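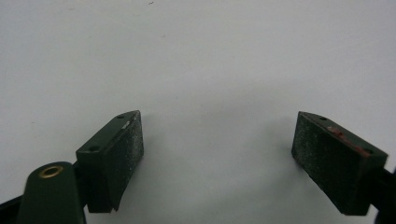 Who decides when a gripper pad is too worn to keep using?
Under a new practice guide from Nilance, the person holding the tool decides at the start of each shift, using a written wear check, and anyone on the line may overrule a pass but never a fail.

Nilance publishes shop-floor practice guide for hand-held and arm-mounted grippers

BOLOMSTEAD — Nilance today released a practice guide for companies that use two-finger grippers, whether the gripper is held by a person or mounted on a robot arm. The guide covers inspection, pad replacement, record keeping and training. It is free to download and may be copied and adapted by any shop that wants to use it.

The guide grew out of work at the Nilance test shop in Bolomstead and at two partner sites, the Escobar packaging plant and the Mestutow parts warehouse. Over 18 months, staff at the three sites logged 1165 gripper faults and near misses. The largest group involved the gripping pads: grit worn smooth, an edge lifting away from the finger, or residue from an earlier job left on the gripping face. Loose finger screws came second.

Most of these faults had been noticed by someone before they caused trouble. At all three sites, operators reported seeing a scuff or a smear and carrying on because no written rule told them where the limit was. Existing safety rules for robot cells deal mainly with guarding, speed, force and emergency stops. They say much less about the small parts at the end of the arm, and shops have generally filled the gap with habit.

What the guide asks for

The guide has 17 requirements, grouped under inspection, replacement, records and training. The main ones are as follows.

Fingers are checked open and empty, over a plain, light-colored surface, before the first job of a shift. A light surface makes it easier to see the edges of the pads and any loose grit that drops from them.

Both pads are looked at, and both are recorded. A single entry for the pair is not accepted. In the fault log, one pad was often in noticeably worse condition than its partner, and a combined entry hid the difference.

Marks are sorted as surface wear, residue or damage. Surface wear is a scuff or pale patch where the texture has changed. Residue is paint, adhesive or product left on the finger or the pad. Damage is a tear, a lifted edge or exposed backing. Surface wear is noted and watched. Residue on a gripping face is cleaned off before use. Residue elsewhere on the finger is recorded and cleaned at the next scheduled stop, unless it could transfer to the product. Any damage takes the tool out of service.

Pads are replaced in pairs, even when only one has failed. Fitting a new pad opposite an old one changes how the two faces meet and can turn the part in the grip.

Pivot points, fasteners and linkages are checked by hand with the power off or the tool at rest. Fasteners are tightened with the driver listed on the tool card. Thread locker is used only where the tool maker allows it.

Tools that fail a check get a red tag and go to a marked shelf. A failed tool can be returned to service only by a person trained in its repair, who signs the tag and files it.

Hand-held tools held to the same rules

The guide applies the same checks to grippers that people carry and operate by hand. These tools are now common in sites that teach robots by demonstration, where a worker performs a task with a hand-held gripper and the recorded motion is later used to train an arm. Many shops have treated them as measuring or office equipment and left them off the maintenance schedule.

Nilance takes the view that this is a mistake. If a pad slips during a demonstration, the operator tends to squeeze harder or change the approach angle without thinking about it, and that correction becomes part of the record. The guide requires the pad condition to be stored with each recording session, and it requires a new entry whenever a pad is changed partway through.

Hand-held tools are also dropped more often than mounted ones. After a drop, the full shift check is repeated before the tool is used again, whether or not any mark can be found.

Records

Each gripper has a tool card, on paper or on screen. The card lists the finger type, the pad type, the date of the last pad change and the results of each check. Cards are kept for three years or for the life of the tool, whichever is longer. The guide does not require any particular software. The Escobar plant uses printed cards in a plastic sleeve at each station, while Mestutow keeps its cards on a shared tablet. Both were found acceptable in the pilot.

Results from the pilot

The Escobar plant adopted a draft of the rules for its packing cells in September. It reported that the shift check took longer than planned in the first weeks, mostly while operators got used to the difference between surface wear and damage. Pad use went up, as expected with replacement in pairs. The plant has kept the rules in place and has extended them to its suction tools, with changes to the wording — Nilance has not yet reviewed that version.

At Mestutow, the rule on residue caused the most discussion. The warehouse handles freshly coated parts, and colored smears on the fingers are routine there. The final guide therefore separates residue on the gripping face from residue on the rest of the finger, which the draft did not do.

What the guide does not cover

The guide does not replace a risk assessment, the tool maker's instructions or any legal duty on the employer. It does not set limits on grip force. Grippers used with food, medicine or sharp parts need further controls, which are outside its scope. Soft grippers and those with more than two fingers are also left out of this edition.

Availability

The practice guide, a blank tool card and a one-page wall chart of the shift check are available from the Nilance website. Printed wall charts can be ordered at cost from the Bolomstead office. Comments on the first edition may be sent through the form on the same page and will be considered for the second.

About Nilance

Nilance is based in Bolomstead and tests end-of-arm tooling for manufacturers and warehouses. It writes practice guides and trains shop-floor staff in tool inspection and care.

Press contact: Nilance Press Office, Bolomstead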